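Budgeting for a small gear assembly cell

So you want a robot arm to put gears together for you! Great choice of first project. Before you fill out a purchase request, get the whole list down on paper, because the arm is only one line of it.

Step 1. Start with your smallest part. Lay out every gear and pinion the cell will handle and measure them all. The small stuff decides which gripper you buy, so do it before you talk to Retamal or any other supplier.

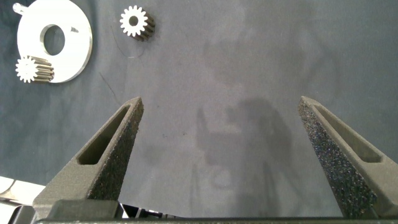 Small gears and the textured grip pads on the fingers.

Step 2. Price the fingers separately. We set aside 22 percent of the Dernwood budget for fingers, pads and spares, and I'd do it again in a heartbeat. Order 2 sets (you will want to try a different pad, trust me) and ask for the lead time in writing. Ours was 35 days.

Step 3. Borrow before you buy. Ask for a trial with your own gears, and block out a full Wednesday for it.

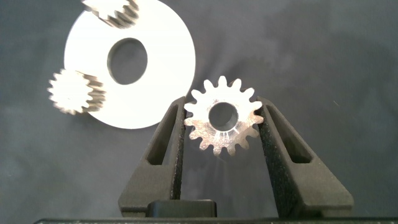

Efe Oyewole: We skipped the trial and paid for it in March. The quote from Zesia looked fine until we added mounting hardware and a second camera. Put in a line for those on day one.

Good advice, and it leads right into the next part.

Step 4. Plan the table. Allow room for cables, a work cloth, the plate, and space to set loose parts down. Then hold back 30 percent of what's left for the things you missed. It goes fast, but what a fun way to spend it!
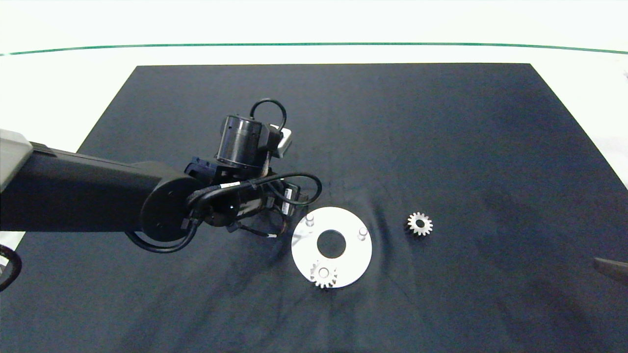 Arm, plate and gears on the work cloth.

Step 5. Send the sheet to whoever signs off, with your trial notes attached.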